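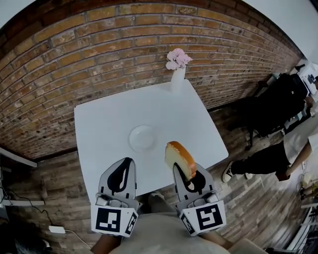 One slice, one bowl, one vase: the whole kit for the job.

How to serve a slice of pound cake in a bowl (and make it look as if you meant it)

Filed under: Small Tables

Pound cake is the plainest cake there is, which makes it the hardest to serve to other people. A sponge has jam to distract them. A pound cake turns up in a beige jumper and waits to be spoken to. What follows is how I get a slice from the loaf to the table in one piece, along with some opinions about flowers that you are free to ignore.

You will need
A loaf of pound cake, at least a day old
A long serrated knife
A shallow white bowl
A small table, cleared
A slim vase and a few pink flowers
A fork, for guests who use them

Step 1. Leave the cake alone
Fresh pound cake smells marvellous and cuts like wet sand. Wrap it once it has cooled and leave it overnight. I bake mine in an Arkstead loaf tin, which has lost most of its coating and now requires baking paper and a certain amount of pleading. If yours is shop-bought it has already done its waiting, so skip to the knife.

Step 2. Cut it properly
Use the full length of the blade and let the teeth do the work. Pressing down gives you a slice that is thick at one end and sorry for itself at the other. Aim for the thickness of a decent paperback. Any thinner and it will fold on the journey; any thicker and you will be asked who it's for.

The first slice off the end is mostly crust. It belongs to the cook, and should be eaten standing up before anyone comes in.

Step 3. Clear the table
Take everything off. The post, the keys, the pen that doesn't work. A small square table can carry a bowl and a vase and look calm about it. Add a phone charger and it looks like a waiting room. Mine is white and shows every crumb, so I wipe it before and again after, and during if I'm nervous.

Step 4. Put the flowers at the back
The vase goes on the far side, away from elbows. Tall and narrow is best, as it takes up next to no room and holds a small bunch upright without much arranging. A white vase from Plaltia or anywhere similar will do. Pink flowers are kind to a yellow cake, and against brick they look as though some thought went in. Avoid lilies unless you would like the cake to taste of lilies.

Step 5. Set the bowl down first
Put the empty bowl roughly in the middle and leave it there. Carrying a loaded bowl across a room is how slices end up on their faces. I know plates exist. I prefer a shallow bowl because the rim catches the crumbs, and pound cake produces more crumbs than it appears to contain.

Step 6. Bring the slice over upright
Hold it on edge, crust at the top, with a light and even grip on both flat sides. The crust is the strongest part and will keep the rest in order if you let it. Squeeze and you'll leave two dents, which everyone will notice and no one will mention. Move at the speed of someone carrying a full cup of tea.

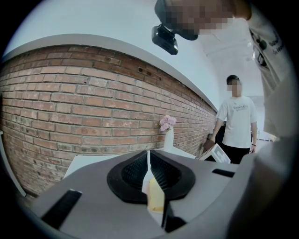

Once you're over the bowl, stop. Lower the bottom edge until it touches, then tilt the slice gently and let it lie back. Don't drop it the last inch. It will land crust-down, or against the rim, and you'll spend the next minute nudging it about with a fingertip.

If you're serving two, overlap the slices slightly. Three in a shallow bowl is a pile.

Step 7. Decide about cream
A spoonful beside the cake, never on top. I've had it on top at the Kahraman tea room, and by the time I found the cake it had gone soft. Berries are fine. Mint leaves are for people who want their guests to move something before eating.

If it goes wrong
Slice broke in half: lay both pieces flat, close together, and bring the cream forward.
Slice broke into several bits: add custard and call it pudding.
Cake is dry: toast it for up to 2 minutes under the grill and butter it while it's hot. Watch it the whole time.

Leftovers keep for a few days in a tin with a tight lid. Wrap the cut end, or it will be rusk by the weekend.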